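Moving 60 GB of phone photos off a full handset without a cloud plan

My phone stopped taking pictures in January with 100 MB free. The usual advice is to buy more cloud storage. I already pay for enough things by the month, so I spent a Saturday getting everything onto a drive at home and setting up a routine that keeps the phone from filling again. These are my notes, mostly so I can repeat the process on the next phone.

The starting state was a Zorkell phone with 128 GB of storage, of which the camera folder used 60. Messages and their attachments took most of what remained. The target was an old desktop running Linux with a second internal disk, plus an external disk that stays unplugged except during a backup.

First attempt: plain USB cable, file transfer mode, drag and drop. I don't recommend it for anything large. The phone presents its storage over MTP, which handles one request at a time and has to list a whole folder before it will copy from it. My camera folder took four minutes just to open. The copy then ran until the phone's screen locked, at which point it stopped with an error that named no file. Restarting it meant either overwriting everything or answering a prompt for each duplicate. There is also the matter of timestamps. Files copied over MTP arrived with the date of the copy as their modified date. The capture date is still inside the photo itself, but videos from one of my apps don't carry that data and are now all from the same afternoon.

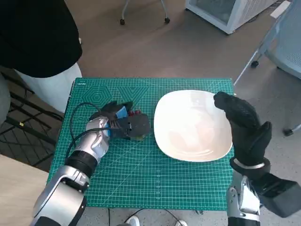 White bowl on the green cutting mat.

Second attempt: Posgate, a sync app that runs on the phone and talks to a folder on the desktop over the local network. Installation is simple on both ends. You pair the two devices with a code, choose a folder, and pick a direction. The direction setting matters more than anything else in the app. The default is two-way, meaning that a file deleted on one side is deleted on the other. If your plan is to clear space on the phone after the copy finishes, two-way sync will remove your backup as you do it. Set the phone to send only. Then set the desktop to ignore deletes, which is under the advanced options and has to be done per folder.

With those two settings in place the first sync took most of the day. Transfer speed over Wi-Fi held at 30 MB per second when the phone was in the same room as the router and dropped to a third of that in the bedroom. Two other things slowed it down. Battery optimization suspended the app whenever the screen was off, so it needs to be exempted in the phone's settings (Apps, Posgate, Battery, Unrestricted). And the desktop went to sleep after 40 minutes, which was my own fault.

Timestamps came through correctly this way, including on the videos.
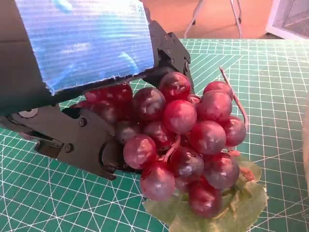 The next step is checking the copy before deleting anything. Comparing the number of files is a start but doesn't catch a truncated video. I used Gough, a small command line tool that walks a folder and writes a checksum for every file into a text list. It runs on the phone inside a terminal app, and the same version runs on the desktop. Make both lists, sort them, and diff them. Mine differed on three files. Two were thumbnails the phone had regenerated in the meantime. The third was a video that had been copied while the camera app was still writing it, and Posgate picked up the finished version on the next pass.

The checksum run on the phone is slow and makes it warm. Plug it in and leave it alone.

After that I copied the desktop folder to the external disk, ran the same comparison again, and deleted everything from the phone older than the last two months. Some gallery apps move deleted items to a trash folder that holds them for a set number of days, and the space does not come back until that is emptied. I forgot this and spent a while looking for the missing gigabytes.

Messages are a separate problem. The messaging app's own export produces a single archive, and I have not found a way to make it incremental. I run it once a month and keep the last two. It is ugly but the archive does restore - I tested it on an old handset before trusting it.

For the ongoing routine, Posgate now runs only on the home network and only while charging. The external disk gets plugged in on the first weekend of the month. I looked at Skonen as well, which does the sync and the verification in one program. It worked in a short trial, but it stores files in its own container format, and I want to be able to open the folder in ten years without installing anything.

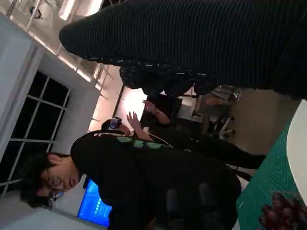

A reader wrote in after my earlier post on routers to say that container formats aren't all bad, that Skonen can export back to ordinary folders, and that its deduplication would save a fair amount of space for anyone who keeps edited and original copies of the same video. The export does exist. It needs free space equal to the full size of the library while it runs, so plan the disk accordingly.

Settings I ended up with, for reference:

Phone folder type: send only
Desktop folder type: receive, ignore deletes on
Run conditions: home Wi-Fi, charging
Excluded: .thumbnails, .trash
Desktop sleep: off during first sync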